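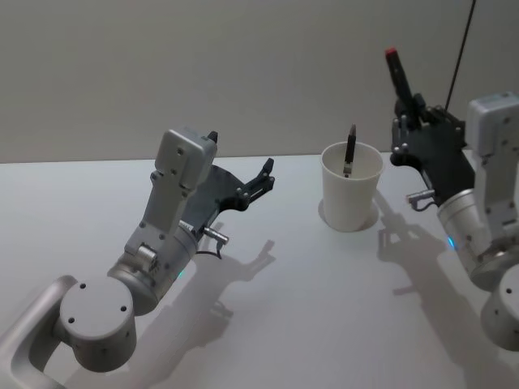 Keeping a pen cup on a white worktop

A white matte tabletop shows ink, graphite and adhesive residue sooner than any other common work surface. The notes below cover the pen cup, what goes in it, and the surface it stands on. They apply to a desk, a craft table or a clean bench used for light assembly.

Choosing the cup

Use a straight-sided or nearly straight-sided cup with a flat base. A strong taper puts the weight of the pens above a narrow footprint, and the cup goes over when a sleeve catches it. A slight flare at the rim does no harm and makes it easier to drop a pen in without looking.

Height should be a little over half the length of a standard pen. If the cup is too short, the pens lean far out over the rim and shift the balance point. If it is too tall, short pencils disappear and have to be tipped out.

Check the base for a raised foot ring. An unglazed ring will scratch a painted or lacquered top. Run a fingertip around it; if it feels like fine sandpaper, rub it down with wet 1000 grit paper, rinse, and dry before use. Alternatively, fit a felt disk cut 1/8 inch smaller than the base. Replace the disk when it picks up grit.

Loading

Two to four pens is enough for one working position. A cup with only a couple of pens in it will have them leaning, usually to the same side. Turn the cup so that they lean away from the hand that passes over it most often. For a right-handed user with the cup at center, that means a lean to the left.

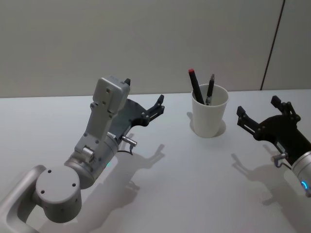
Plain white cup, center of the table, both pens leaning left.

Store ballpoints tip down. Store gel pens tip down and capped. Fiber-tip markers should lie flat in a drawer, as either end up will starve or flood the tip over a few weeks. Fountain pens go tip up and capped. Craft knives do not belong in a pen cup at any time, capped or otherwise.

Weighting a light cup

A lightweight cup will slide on a smooth top. Put 58 grams of steel washers in the bottom, held in place with a disk of cork pressed in over them. Do not use sand. It gets into retractable mechanisms and ends up on the table, where it scratches.

Wajid Arain, who runs the repair bench at Bidley, uses a single large hex nut wrapped in tape. This works equally well and takes less room at the bottom of the cup.

Cleaning the tabletop

Start with the mildest method and stop when the mark is gone.

1. Dry microfiber cloth, straight strokes toward the edge. Circular wiping moves dust around and leaves visible arcs on matte finishes.
2. Cloth dampened with warm water and one drop of dish soap per pint. Wipe, then wipe again with plain water.
3. White vinyl eraser for graphite and light scuffs. Brush the crumbs off; do not blow.
4. Isopropyl alcohol on a cotton swab for ballpoint ink. Test under the edge of the top first. Work from the outside of the mark inward and change the swab as soon as it colors.

Melamine foam is an abrasive. On a matte surface it leaves a polished patch that shows under side light and cannot be reversed. Scouring powder does the same thing faster.

Ink rings under a cup come from leaking pens. Wipe the inside of the cup with alcohol at the same time, or the ring will be back.

Lighting and shadows

Overhead light on a white top throws soft gray shadows from anything standing on it or reaching across it. This matters for writing and for close work. Put the task lamp on the side opposite the working hand. To find residue, switch off the overhead light and hold a flashlight nearly level with the surface. Dried soap and tape adhesive show up immediately.

A plain wall behind the table helps. Small white or clear parts remain difficult to see on a white top in any light, so keep a dark gray mat at hand for them.

Schedule

Daily: dry wipe, return pens to the cup.
Weekly: damp wipe, lift the cup and clean underneath.
Monthly: empty the cup, scribble-test every pen, discard the dead ones, check the felt.

Ettore Ruggiero of the Rorkbridge workshop tested 13 cleaning products on white matte panels over one winter. Soap and water gave the best result on everything except ballpoint ink and label adhesive. For adhesive he used plain mineral spirits, followed by the soap wash to remove the film.

Filed under: Desks and benches. Tip sheet 2675.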